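Write the Success Condition Before the Scene

Tarmo Mockus
June 21, 2025

Simulated manipulation tests have become cheap to produce, and the rules for reporting them have not kept up. A team can build a furnished room in a day, drop an arm into it, run a task overnight and publish a percentage. The percentage is then compared with one from a different group, whose room, contact settings and idea of "done" were different. I have reviewed internal reports at Findine since March, and my view is that most of the disagreement between them comes from the last item.

Take a household task stated as "put the remote in the bowl." The words are clear enough to a person. A checker needs more. It needs to know which points of the remote must lie inside the bowl, whether contact with the gripper is still allowed, how long the object has to stay at rest, and whether the bowl may be pushed across the furniture on the way.

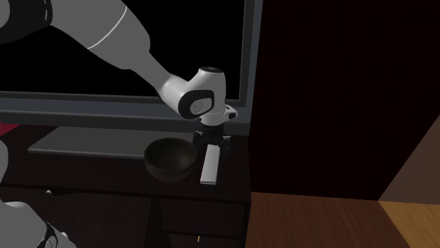

Each of those choices moves the score. In one set of runs logged under the Skoltar scene pack, a checker that tested only the center point of the object gave a success rate of 70 percent. The same recordings, scored again with a rule that the gripper must be open and clear of the object for 3 seconds, gave 45 percent. No policy was retrained and no scene was changed. The first number had gone into a slide deck.

I would require four things of any report that carries a success rate.

First, the success condition is written and frozen before the first scored run. It is stored with the scene file and has a version number. If it changes, old runs are scored again or dropped.

Second, release is part of the task. A long object held over a container can pass a loose geometric test while the fingers still carry all its weight. Placement tasks should be scored after the fingers open and the arm has backed off to a stated distance.

Third, the starting layout is published as a range. "Random" is not a range. The report gives the limits on object position and rotation, the smallest gap allowed between objects, and the seed list. Narrow gaps deserve their own line in the table, as they are where finger clearance fails first.

Fourth, side effects are logged even when they do not count against the score. Bowl displacement, contact with the furniture and joint limit events cost almost nothing to record in simulation. On hardware they are the first things a safety reviewer asks for.
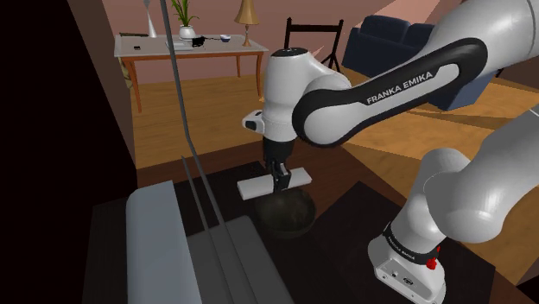

Harriet Sorensen objects to the second rule. Her position, sent to me after an early draft, is that release and retreat should be a separate stage with a separate score, as combining them hides whether a policy fails at transport or at letting go. She would also keep the old center-point check alongside any new one for a full release cycle, so that earlier results can still be read.

I accept the point about stages. A staged score carries more information, and the logging is already there. I don't accept it as a replacement for the headline number. Readers copy the headline, and a transport-only figure will be quoted as a task figure within a week.

The cost argument is weaker than it sounds. Rescoring the Skoltar runs took one engineer an afternoon, most of it spent finding out which checker had been used originally. The Gislow template now has a required field for the checker version, and a report with that field blank is sent back without review. Two have been sent back so far. One of them was mine.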